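Unit 4: Dressing tables and the revival styles

Last week we looked at case pieces. Now for my favorite small piece of furniture, the vanity! It is a desk, a mirror stand and a jewelry box all at once, and revival makers had a wonderful time with it.

Start with the mirror. In the rococo revival the oval took over, usually with carving gathered where the frame meets the table, so the eye gets pulled down toward the person sitting there. Flowers and C-shaped scrolls are the usual vocabulary (see Koster, reading packet, on the Stuvden workshop drawings). Then look at the front edge of the top. A soft curve lets the sitter get closer, and it keeps a shallow drawer from looking like a plank.

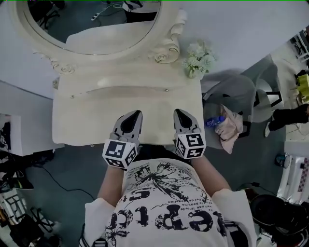
*Fig. 3. Cream-white vanity with oval mirror, scrolls and rose-like curls at the lower corners, two small round knobs on the drawer front.*

Cream finishes like this one deserve more love than they get. Cream hides the joins, softens the carving and makes a busy frame feel light. Compare the dark Drodivier pieces from Unit 2, where every scroll throws a shadow – same shapes, completely different mood! Notice too how plain the tabletop is. All the fuss stays on the frame, and a few white flowers beside it are plenty.

For November:

- Read Roos Koster, "The Low Table and the Glass," first half only.
- Sketch one mirror frame from life, at least 80 mm tall on the page. Any frame will do, even a bathroom one.
- Write 200 words on where the ornament stops and why you think the maker stopped it there.

Bring the sketches to room 60, and a soft pencil, as we'll be redrawing the corners together.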